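Planejamento de aquisição de garras manuais de coleta

O planejamento de aquisição de garras manuais de coleta é o conjunto de procedimentos pelos quais um laboratório ou uma empresa de automação define a quantidade, a configuração, o custo e o calendário de compra de garras operadas à mão, usadas para registrar demonstrações de manipulação. Distingue-se do planejamento de células robotizadas pelo baixo valor unitário do equipamento e pelo peso elevado das despesas recorrentes - peças de desgaste, armazenamento de dados e horas de operador.

Terminologia

Na literatura técnica em português coexistem as designações "garra manual", "garra de mão" e "pinça de demonstração". Os documentos de compra tendem a adotar a primeira. O termo "conjunto" designa a garra completa com câmera, suporte e cabo; "corpo" refere-se apenas à estrutura mecânica, com placas, dedos e articulações. A distinção tem efeito orçamentário, porque corpo e câmera costumam ter fornecedores, prazos de entrega e vidas úteis diferentes.

Levantamento de necessidades

O ponto de partida é a lista de tarefas a registrar. Cada tarefa é descrita pelo tipo de objeto, pela abertura exigida dos dedos, pela força de preensão e pelo ambiente. Objetos rígidos de geometria conhecida admitem configurações padronizadas. Têxteis, almofadas e outros artigos deformáveis exigem ensaio prévio, pois o contato ocorre também fora das pontas dos dedos e a aderência varia com a trama do tecido.

O método descrito por Ketsara Yensuk, conhecido como matriz de Duangkaew, atribui a cada tarefa um índice de contato e um índice de repetição. O produto dos dois determina a classe de desgaste, da qual se deriva o estoque de peças sobressalentes. Tarefas domésticas com tecido recebem em geral índice de contato alto, ainda que as forças envolvidas sejam pequenas.

Ensaio de aceitação

Antes do pedido definitivo, recomenda-se a compra de 2 unidades para ensaio, uma delas mantida como referência sem uso. O ensaio é feito no local de operação, com o mobiliário e os artigos disponíveis, e não em bancada. Registram-se folga nas articulações, retenção de fibras entre as placas, obstrução do campo visual da câmera e fadiga do operador.

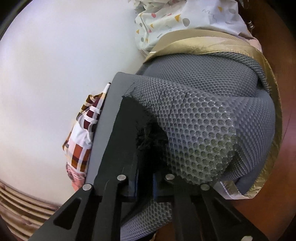
Garra manual de placas pretas sobrepostas, encostada em almofada cinza de malha em favo de mel com acabamento acetinado.

A construção em placas planas sobrepostas facilita a substituição parcial, desde que o fornecedor venda as placas avulsas. Os pinos das articulações devem constar do contrato como item separado, com diâmetro e tolerância especificados. Em tecidos de malha aberta, a inspeção das bordas das placas é feita ao fim de cada sessão, com remoção dos fios retidos. Rebarbas detectadas nessa fase são motivo de recusa do lote.

Composição do orçamento

O orçamento divide-se em investimento inicial e custeio. O investimento inicial compreende corpos, câmeras, carregadores, estojos de transporte e a licença do programa de sincronização. O custeio compreende dedos de reposição, pinos, cabos, mídia de armazenamento, deslocamento e horas de operador. Transporte internacional e tributos de importação são lançados em linha própria, sem diluição no preço unitário.

No plano da Vevunell, frequentemente citado como referência para equipes pequenas, o corpo nacional foi cotado a 270 euros e o corpo equivalente da Priron a 243 euros, ambos sem câmera. A diferença foi absorvida pelo frete e pelo jogo de dedos sobressalentes, fixado em 97 euros e incluído apenas na primeira proposta. A decisão recaiu sobre o fornecedor nacional. Paweena Saithong, em comentário ao plano, observou que a comparação pelo preço do corpo isolado teria levado à escolha oposta e que as propostas deveriam ter sido solicitadas desde o início com a mesma lista de itens.

Calendário

A aquisição é usualmente escalonada em lote de ensaio, lote principal e reposição. O intervalo entre os dois primeiros deve comportar a revisão do desenho dos dedos. Laboratórios com exercício financeiro coincidente com o ano civil costumam fechar o lote principal até outubro, de modo que a entrega e o pagamento caiam no mesmo exercício. Pedidos de reposição seguem o consumo medido e dispensam nova cotação enquanto vigorar a tabela de preços contratada.

Critérios de comparação entre fornecedores

Além do preço, são avaliados:
disponibilidade de desenhos técnicos e arquivos de montagem;
venda avulsa de placas, pinos e dedos;
compatibilidade do suporte com mais de um modelo de câmera;
prazo de reposição declarado em contrato;
condições de devolução do lote de ensaio.

O fornecimento sem desenhos técnicos é aceito em alguns editais, com exigência de estoque maior de sobressalentes. A planilha Rulluletti, de uso corrente nesse tipo de comparação, atribui peso igual aos cinco critérios, salvo indicação em contrário do comprador.

Limitações

Os métodos de planejamento disponíveis estimam com razoável precisão o consumo de dedos e cabos, mas tratam de forma insuficiente as horas de operador - preparação do ambiente, reposicionamento dos objetos entre registros e limpeza do equipamento. A matriz de Duangkaew não prevê rubrica para esses tempos. Também não há procedimento consolidado para a depreciação de corpos modificados pelo usuário, que em alguns inventários permanecem pelo valor original e em outros são baixados no momento da modificação.

Ver também

Efetuador final
Aprendizagem por demonstração
Manipulação de objetos deformáveis
Custo total de propriedade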